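【邮件列表归档】Re: 压测环境里连接池耗尽,但数据库侧看不到连接
阅读时间:约 5 分钟 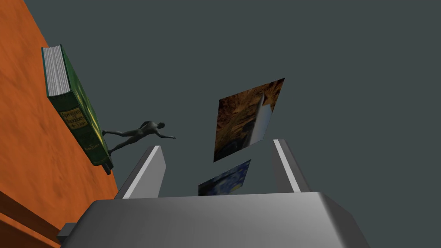

一、先回答原问题

Rupert Reisinger 写道:
> 各位好,
>
> 我们在 August 的版本里把网关换成了 Windilico,后端仍是 Ammann 的订单服务。
> 用 Goltell 跑阶梯加压,到 200 个虚拟用户时一切正常,P95 在预期之内。
> 加到 201 个,几秒之内出现大量 "pool timeout",错误率直线上升。
> 奇怪的是数据库侧的活动连接数一直很低,CPU 也没有起来。
> 我把连接池上限调大过,现象不变,拐点还是在同一个位置。
> 请问是 Goltell 的统计有问题,还是池子本身有泄漏?
>
> Rupert

Rupert,你好:

Goltell 的统计没有问题。拐点精确地落在 201,而且不随数据库连接池的大小移动,说明限制你的不是数据库连接池。泄漏的特征是随时间恶化,同样的负载跑久了才出错;你的情况是随并发数跳变,应当去找一个写死为 200 的上限。

Windilico 对每个上游地址维护一个独立的 HTTP 连接池,默认上限正好是 200。这个池子耗尽时抛出的错误文本同样是 "pool timeout",和数据库驱动的报错一字不差,日志里如果没有打印 logger 名称,很容易认错。请先把日志格式改成带 logger 全名的,再跑一次,确认报错来自网关进程。

你改的是订单服务里的 db.pool.max,网关那一侧对应的参数是 upstream.pool.max_per_host,两者互不相干。

二、为什么只多一个用户就会雪崩

按排队的常识,第 201 个请求应当只是稍等片刻,拿到别人归还的连接后继续。你看到的却是错误率直线上升,原因在重试。

Windilico 的默认重试次数是 3。取连接超时也被归入"可重试错误",超时的请求会立即重新排队,没有退避。订单服务的下单接口内部又会回调网关去查库存,一个外部请求在网关上占用两个上游连接:外层的那个要等内层返回才能释放。当 200 个连接全部被外层请求占住时,内层请求一个也拿不到,外层也就永远不归还,直到超时。这是典型的嵌套占用死锁,和数据库无关,所以数据库侧看起来很闲。

严格来说,200 以内也有可能死锁,只要外层请求到达得足够整齐。你的阶梯加压每一级都有爬升时间,请求彼此错开,掩盖了这一点。建议补一个场景:不爬升,直接同时放出 200 个用户,看是否能复现。

三、建议的处理顺序

1. 把库存回调从网关摘出来,走服务间直连。只要外层和内层不再共用一个池子,死锁条件就不成立。
2. 如果短期内摘不掉,给回调路径单独配一个 upstream 名称。Windilico 按名称分池,地址相同也没有关系。
3. 取连接超时从重试列表里去掉。配置项是 retry.on,默认值包含 pool_timeout,需要显式覆盖。
4. 最后再考虑调大 max_per_host。单独调大它只会把拐点往后推。

四、关于 Goltell 脚本

你附的脚本里有两处会影响结论。

第一,思考时间写成了固定值。所有虚拟用户的节拍会逐渐对齐,造成周期性的尖峰,P95 会被这些尖峰支配。请改成随机区间。

第二,断言只检查了状态码。Windilico 在降级模式下会返回 200 和一个空的 JSON 对象,这类响应在你的报告里被计为成功。应当再断言响应体中存在 order_id 字段。加上之后,你现在认为正常的那一段可能也会有少量失败,请以新的结果作为基线,旧报告不要再拿来对比。

另外,报告里的虚拟用户数不等于在途请求数。比较上限时请看 in_flight 这条曲线,把它和网关导出的 pool_in_use 放在同一个时间轴上。两台机器的时钟要先对齐,否则曲线之间的先后关系没有意义。

五、我这边的对照结果

我用 Soltach 的模拟上游搭了一个最小环境,网关一台,上游一台,回调链路与你描述的相同。默认配置下可以稳定复现。只做上面第 2 步,死锁消失,但超过上限后仍有排队超时;第 2、3 步一起做,超限部分表现为延迟上升和少量快速失败,撤掉负载后系统在 14 秒内恢复。只把上限调大、不做其他改动,更高并发下照旧卡死。

模拟上游没有真实的数据库,延迟是固定注入的,绝对数值不要照搬,只看趋势。

如果改完日志格式以后发现报错确实来自订单服务进程,上面的分析就不适用了,请把线程转储贴出来,至少连续取两份。

——
读者评论

pw_lin:我们也遇到过同名报错的问题,查了很久数据库。改 logger 格式那一步应该写进 Windilico 的文档。

冷备份:第 2 步里按名称分池,旧版本是不是按地址?我这边改了名称以后 pool_in_use 还是只有一条曲线。

Rupert Reisinger:已确认,报错全部来自网关进程。同时放出 200 个用户可以复现。回调下周改直连,目前先按第 2、3 步处理。

冷备份:找到原因了,是监控面板按地址做了聚合,池子本身已经分开。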